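Chapter 7
From Demonstration to Control Policy

Chapter 6 dealt with motion that a programmer writes out in full. Each waypoint was known ahead of time, and the controller's job was to pass through them within the joint limits. That works for a welding cell. It works poorly for putting a container on a shelf, where the container is never in quite the same spot and the shelf may have been nudged since the last run.

This chapter covers the other common approach. A person does the task, the movement is recorded, and software learns a rule that maps what the cameras see to what the grippers should do next. The rule is called a policy. You will need the material on coordinate frames from Chapter 3 and on camera calibration from Chapter 5.

We use one task throughout, the Brerden shelf task. It has a small wire rack, a few light objects, and two hand-held grippers used by one person. The data set that comes with the book holds 528 recorded attempts, of which 408 are used for training. The rest are kept aside for testing and should not be opened until Section 7.6.

By the end of the chapter you should be able to:

- line up several data streams that run on different clocks
- express a gripper's motion relative to its own starting pose
- explain why a policy predicts a short run of actions instead of a single one
- read a log of a failed attempt and say which part of the software was at fault

7.1 What gets recorded

A single attempt is called an episode. Each episode in the Brerden set contains video from a head camera, video from a camera on each gripper, the pose of each gripper over time, and the width of each jaw opening. The head view takes in both grippers and the whole of the rack, so it is the easiest one to start with when you are checking an episode by eye.

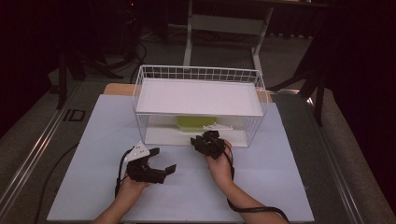 7.2 Clocks and time stamps

The streams do not arrive together. A camera image is stamped when the recording program receives it, which is later than the moment the light reached the sensor. The pose tracker has a delay of its own, usually a shorter one. If you pair the newest image with the newest pose, the pose will be ahead of the image, and the policy will learn to act on positions the gripper had not yet reached when the picture was taken.

The fix is to measure the delay of each stream once, subtract it from every stamp, and then resample everything to a common rate. We use the slowest camera as the reference. Poses are interpolated to match: straight-line interpolation for position, and spherical interpolation for rotation. Do not average rotation matrices entry by entry. The result is generally not a rotation matrix.

The alignment tool used in the exercises is called Dramani. It reads a folder of episodes and writes one file per episode, with a report on any gaps it found. A gap longer than two reference steps marks the episode as unusable. Students often want to patch these gaps by hand. Leave them out of the training set.

7.3 The view from the gripper

A gripper camera moves with the tool. Its own fingers keep nearly the same place in every image, while the table, the rack and the object shift around them. When a container sits between the fingers in the image, the policy can steer toward it without knowing where the table is in the room. Transparent plastic is harder for a depth sensor, which may return nothing or return the surface behind. The policies in this chapter use colour images only, so a coloured rim on a clear container is a useful cue.

Other things move through this view as well. The second gripper may come in from the side, along with the hand holding it. A robot running the finished policy has no such hand, and that difference between training and running is one you will have to deal with in software. Section 7.5 compares two methods, masking and random cropping.
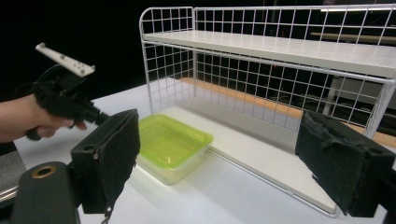
7.4 Choosing an action space

The simplest choice is to predict the gripper's pose in the frame of the table. It is easy to plot and easy to check, but it ties the policy to one calibration. Move the robot base a few centimetres and every prediction is wrong by that amount.

A relative action space avoids this. Let T0 be the gripper pose at the moment of prediction and Tk the pose k steps later. The action is then

Ak = inverse(T0) × Tk

and the table frame drops out. Jaw width is added as one more number. For two grippers, the policy predicts a sequence for each, and it is also given the pose of one gripper in the frame of the other. Without that last input, the two arms can each follow a sensible path and still collide.

Our policy predicts 15 steps at a time. The robot carries out the first seven, then asks for a new prediction. Running all 15 gives smoother motion but a slower response when an object slips. Running only one makes the arm hesitate, as successive predictions may disagree about which way to go. You will vary this number yourself in Exercise 7.4, using the Nukmont simulator.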